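# Gripper and wrist camera comparison: minutes, Monday review
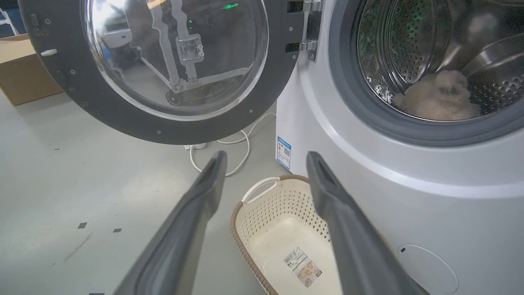 Started at 9:30 in the small meeting room. The only question for the day was whether the bench results so far justify ordering the Pinto fingers for all three arms, or whether we keep the Colus fingers and spend the money elsewhere. The laundry task is the one everybody quotes, so most of the time went there.

## 1. Last month's actions

- Torque log from the Colus gripper: delivered, but the time stamps drift against the camera log. Can't be lined up by hand. Stays open.
- Quote from Stonavbridge for the second wrist camera: received. The price is fine. The lead time is not given, and the sales contact has been asked twice.
- Write-up of the door-closing trials: not done. Carried over again.

## 2. Flat fingers on the laundry task

The lab team presented the flat, tapered fingers on unloading: reach into a front loader, take hold of a soft item, bring it out, put it in the basket on the floor. They believe the long finger is the right shape for this and want to stop testing alternatives.

The meeting was not ready to agree. Points raised:

- The load is too kind. A single fluffy item lying near the front of the drum is about the easiest thing anyone could be asked to pick up. It says little about a tangled sheet, and nothing about a sock stuck behind the baffle.
- The narrow tip helps with getting into a fold of cloth. It may also be what catches in the drum holes. The lab has no record either way, as snags are currently logged under "other".
- The door is always fully open at the start of a run. If opening the door is part of the product claim, it has to be part of the test. If it isn't part of the claim, the draft brochure needs changing.
- Basket placement is the same in every run. One person asked what happens when it is moved a hand's width to the side. The lab's answer was that the operator would adjust. The question was about the controller, so it was asked again and minuted as unanswered.

The lab objected that you have to start somewhere and that an easy item is a fair first step. Accepted as a first step. Not accepted as grounds for a purchase order.

## 3. Wrist camera

The wide view from the wrist has been praised in two internal reports. What it gives you in a single image is useful: both fingertips, the basket between them, the open door and the drum opening. For an operator that is comfortable to work with.

Doubts:

- The door glass. It throws back highlights and a bent reflection of the metal framework in the room. Vision says its model "mostly ignores" this. No numbers were offered for "mostly". Vision to come back with some.
- The drum is shiny metal full of small holes, and depth estimates on that kind of surface have let us down before. The Flovalora depth module is supposed to cope. Its data sheet shows it looking at a cardboard box.
- The dark fingers against the dark rubber gasket. With a beige item there is plenty of contrast. Repeat with a dark item before anyone says the camera is good enough.
- The fingers take up a lot of the picture. Worth checking how much is left to look at once the hand is inside the drum. Nobody present had looked at this systematically.

A second camera higher up the arm was suggested. The objection is cable routing, which is already bad. There was also a short complaint about cables on the floor near the machine: the base has to be able to move there, and a white cable on a light gray floor is easy to miss. Lab to route it along the wall before the next session.

## 4. Controller trial

The supplier's claim for the new controller is 1000 grasps without a reset. Our own target before the pilot is 3000 across the three arms, so 1000 each. It was pointed out that these are different tests: the supplier's count comes from a fixture with rigid blocks, and ours is on cloth. The two figures should stop appearing next to each other on slides.

There was a long discussion of what a reset is. Currently a run where the operator nudges the item with a stick is counted as clean. The meeting did not like this. From now on any human contact with the item, the door or the basket ends the run, and the count begins again.

The lab warned that the totals will look much worse. Noted.

## 5. Purchase decision

Deferred. One set of Pinto fingers may be ordered for a single arm, for a side-by-side test against the Colus set using the same load, the same camera and the same operator. Nothing for the other two arms.

A request to announce the laundry result in the April newsletter was turned down.

## Actions

- Lab: new test load, mixed, with at least one large flat item, one small item and one dark item.
- Lab: separate log entry for snags, with the finger set recorded.
- Lab: vary basket position between runs and write the position down.
- Lab: floor cable.
- Vision: error rate with and without door glass in view; same for fingers inside the drum.
- Controls: fix the clock drift between torque and camera logs.
- Purchasing: one Pinto set. Third request to Stonavbridge about lead time.

Door-closing write-up to be ready for the next meeting or dropped from the list.

Closed at 10:50.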